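双臂药瓶整理项目软件例会纪要
2021年6月23日
记录：我（这次轮到我，写得啰嗦，大家多包涵）
参会：Noemi Bellini、规划组、感知组，还有Poltcombe那边远程接进来的两位同事

先说一句，今天会开得比预想的热闹，光瓶盖就吵了半天！大家是对着台面画面聊的，我一并贴进来，没到场的同事对着看。

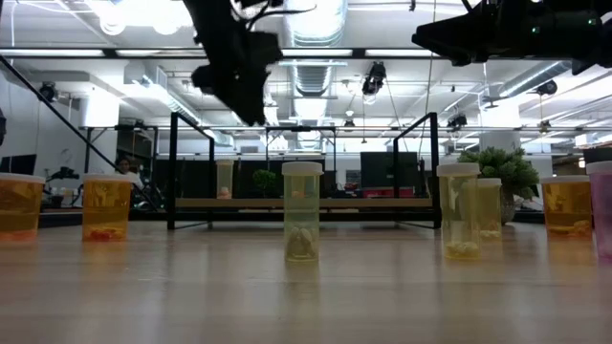
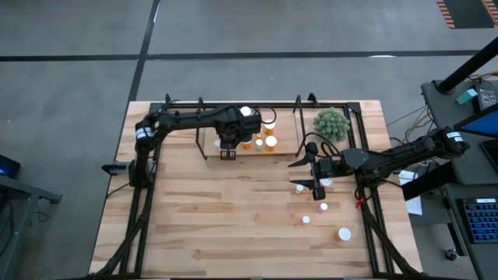
俯视角度，桌面右下方散放着几个带白盖的瓶子：
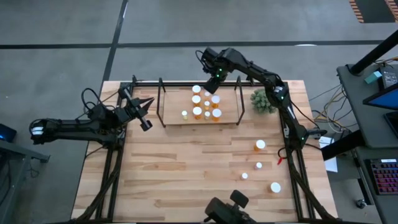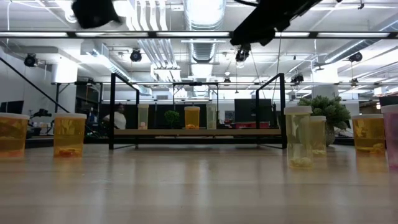 一、感知
半透明瓶子还是老大难。浅黄、浅绿的瓶身透光，后面的架子边沿直接穿过来，深度图上就是一个洞；桌面又亮，倒影偶尔也被框成瓶子。Noemi说她把倒影过滤写进了Petar（我们的检测模块，新来的同事别当成人名），阈值先按3厘米高度差卡，低侧视角靠它，俯视角度不受影响。
我问单独放在桌上的白盖子算不算目标，感知组说标签里压根没分“盖子”和“带盖的瓶子”，从上往下看两者太像了，得靠侧视补一下。结论：加一个类别，先补标200张，我和Noemi一人一半。

二、规划
Matos（规划器）现在给双臂各留一块区域，中间架子上方共用，谁先申请谁先进。问题是另一只手等的时候停得太近，重规划老触发。规划组想把等待点往外挪，我举双手赞成，上次回放看得我心惊肉跳。
架子两端的黑色金属框也要重新建碰撞体，现在用的是一整个大方块，夹爪从侧面根本进不去。绿植先当固定障碍物，叶子不用建细，套个粗包络就行（这条居然没人反对）。

三、控制与工具
控制循环里有个50毫秒的卡顿，从3月就挂着，这次定位到日志写盘，改成异步。
Drokard回放工具超过4000帧就开始掉画面，几路相机的时间轴也会错开。Poltcombe的同事答应接手，但要我们先给一段能复现的录制。

四、待办
Noemi：倒影过滤合并到主分支，附测试。
规划组：挪等待点，拆架子碰撞体。
我：标注说明加上“盖子”一类，再录一段给Poltcombe。
异步日志谁来改没定下来，散会后群里接着说。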